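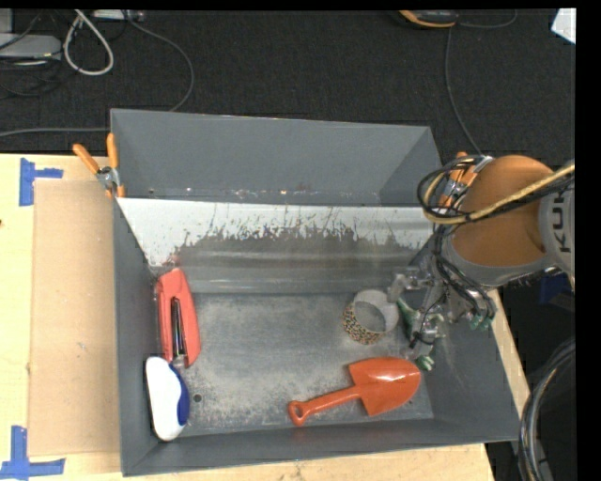

Talks and workshops / Speaker notes

The picking arm at Gredville: who does what now
September 2026. Slot is 15 minutes, leave time for questions.

Opening
Leave the bin up while people find their seats. Don't talk over it.
Start with the job. A bin of mixed goods comes in. Somebody takes out one thing, knows what it is, and puts it where it belongs. A stapler, a roll of leopard-print tape, a toy shovel. Any child can do it, and we have spent a lot of money finding out how hard it is for a machine.
Say where I stand: I work at Wenudent, I was for the trial, and I am less sure of it than I was in May.

What we were told
Gamov sold us the plan with one number, 280 picks an hour. Read the small print out loud: same size boxes, one layer deep, good light. Returns don't come in like that. Ours come in on their ends and close up against the wall of the bin, like the stapler up there.
Ask the room who has been shown a number like this. Wait for the hands.

What we got
On mixed returns, 142 an hour on a good shift. A practised person on the old bench did more, and could also tell you the thing was broken.
Be fair here. The arm doesn't get a sore shoulder. Nights are easier to cover. On plain cartons it is fine and I'd keep it.

What changed for the people
Slow down, this is the talk.
The old job was picking. The new job is minding. You stand by the cell and wait for it to give up on something, then you clear it and press reset. Pickers say the day is longer. They lift less and are bored more, and they can't chat, as the stand is built for one.
Nobody's pay went up for learning the resets. The job sheet still says "picker".
Small things got lost too. Under the old way a new starter learned the stock by handling it. Now they learn the fault screen. Ask them what is in the returns and they can't tell you.
Look back at the slide. Round ring with a hole through it, thin handle, smooth rounded shell. Each wants a different grip. People change theirs without thinking, and we had never written that down as a skill, so when the savings were worked out it counted as nothing.

The Srivastava report
They looked at our trial and called it a success. They measured hours at the bench, which fell. They did not measure hours spent minding, which went under "support". I asked for the two to be added together. Still waiting.
(Don't get cross at this point. Drink some water.)

What I'd ask before signing
Who clears the jams, and what are they paid?
Was the test done with our stock or with yours?
Who on the floor was asked? We have 60 people on returns and the plan was shown to them after it was signed.
What does the job look like in the third hour of a shift?

If there's time
The story about the reset button and the broom. Skip it if anyone from Gamov is in the front row.

Questions
Someone will say the next version fixes all this. It may. Ask them to bring it to Gredville and run it on our bins for a week, with the pickers keeping the tally.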